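Slide 1. Title

Good evening. Thanks to the Homholm library for the room, and for staying open until 9. I'm going to talk for 40 minutes and then take questions. The subject is what happens to a writer's papers when the writer is in prison, and who gets to look after them.

Slide 2. The case

Start with Ruiz-Ortega. Poet, schoolteacher, arrested in February for a pamphlet. Sentence was nine years. Served five, then released on medical grounds and put on a plane. Most people in this room know that part. Fewer know what was left in the apartment: 3000 sheets, most of them handwritten, plus letters.

Pause here. Let people read the page on the screen.

The sheets were never listed in court. The police took the typewriter and the address book and left the boxes. A neighbor moved them to a cousin's house in Helosby the same week.

Slide 3. Keeping paper safe at home

Families do most of this work and they do it with household things. Kitchen tables, pillowcases, shoe boxes. Go through the basics quickly: keep it dry, keep it flat, keep it off the floor, no tape, no paper clips. 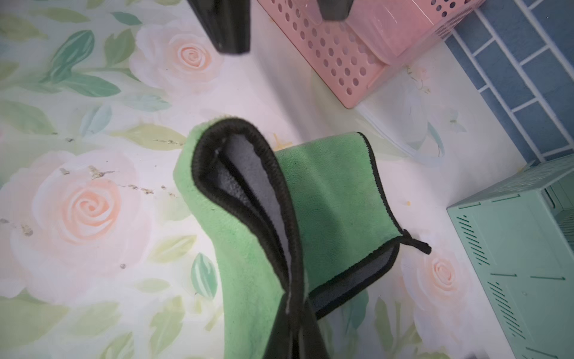
Green microfiber towel on a flowered tabletop.

Dusting comes before sorting. Dust the outside of the box and the table first, never the sheets themselves. If ink is flaking, stop and close the folder.

Then copies. The family made two sets by phone camera. One set went out of the country with a relative. I won't say which relative or which border. If someone asks, move on.

Slide 4. Who owns it

Three claims on the papers at the moment.

The writer's, which is plain in law where he lives now and not recognized at all where he was tried.

The publisher's. Vandonbridge signed him for one book before the arrest and says the contract covers drafts. I have read the contract. It mentions "related materials" once and doesn't define it.

The state's. Under the sentence, anything he wrote in custody belongs to the prison service. That includes letters to his daughter.

Read the short letter aloud, the one about the radio. Do not read the second one, the family asked us to leave it out.

Slide 5. What we want
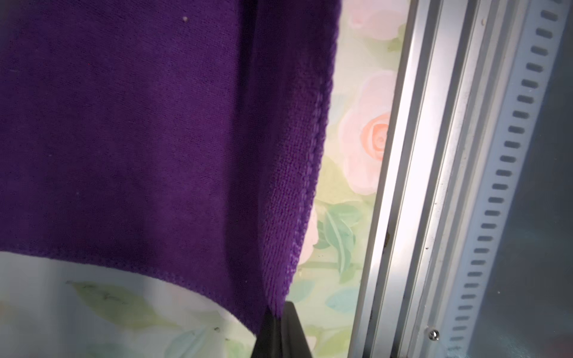

Leilani Doucet
Director, Writers' Papers Program

We are asking for a change to the visa rules so that a writer admitted on protection grounds can bring personal papers without a customs valuation. At present a box of notebooks can be held for months while someone decides what it is worth. Ruiz-Ortega's second box was held this way.

The draft wording is on the handout, page 2. It is one paragraph. It goes to the subcommittee on Tuesday, so letters need to be in before then.

Slide 6. Questions

Likely ones:
Is he writing? Yes. He doesn't want to discuss it yet.
Will he read in public? He has been asked. No date.
Can people see the papers? Copies only, by appointment, and not the letters.
What about the cousin? No comment.

Thank the interpreter by first name only. Handouts are by the door.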